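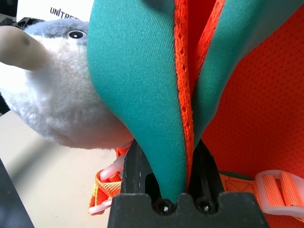

Notes from the mending shelf

Hello again from the back end of May! I meant to write this one three weeks ago, but then the weather turned nice and I did what I always do when the weather turns nice, which is drag every coat and jacket in the house out of the hall closet and find out what the winter did to them.

Pockets, mostly. It's always pockets with us. I had four with holes in the corners, and one lining that had come away from the hem so far that I found a parking stub from Brulthorpe and 80 cents in there. (I'm keeping the 80 cents. Mending fee.)

A few of you wrote after the last issue to ask what thread I use for pockets, so let me get that out of the way first. Plain all-purpose polyester, doubled, and nothing fancier than that. I used to buy the heavy upholstery stuff thinking it would hold better, and all it did was saw through the pocket cloth by the following fall. If the cloth is really thin, I iron a scrap of something soft behind the corner before I sew. Old pillowcases are great for this. So are worn-out pajamas.

The other question was about needles, and I'm no help there. I have one I like and I live in fear of losing it.

The swap at the Platard

Our spring fabric swap was the biggest so far – 841 pieces came through the door, and yes, they do get counted, there's a clicker at the front table and people fight over who gets to hold it. I took in two bags of shirting and a curtain I have hated since we moved in. I came home with three bags, so you can see how that went.

Best find of the day was a stack of wool ends, up to 40 of them, all tied together with a shoelace. I've been turning them into patches for elbows and for the seat of one very tired pair of gardening pants. Wool patches are so forgiving! You can be a bit crooked and it all just sort of fluffs together after a wash.

What I didn't find was zippers. If you have long ones, the kind for a heavy jacket, please bring them in the fall, even if the pull is broken. The pulls can be swapped and the teeth are what we're after.

The swap also raised $3,795 toward the new floor in the Plodurport reading room, mostly from the bake table, I suspect. I had the lemon thing twice. Whoever made the lemon thing, write to me.

Trying to fix the unfixable

I have been working on a Shetty rain jacket that belonged to my aunt, and I'm ready to admit it may have beaten me. The outside is fine, but the coating on the inside is peeling off in flakes and no amount of needle and thread will help with that. I tried washing it gently, I tried picking the flakes off in front of the TV, and now the couch looks like it has dandruff. If anyone has brought one of these back from the dead, tell me how. Otherwise I'm going to cut it up for a bike seat cover and a couple of drawstring bags.

Next month I want to get into buttons, and how to sew one on so there's room for the cloth underneath. Bring me your loose ones.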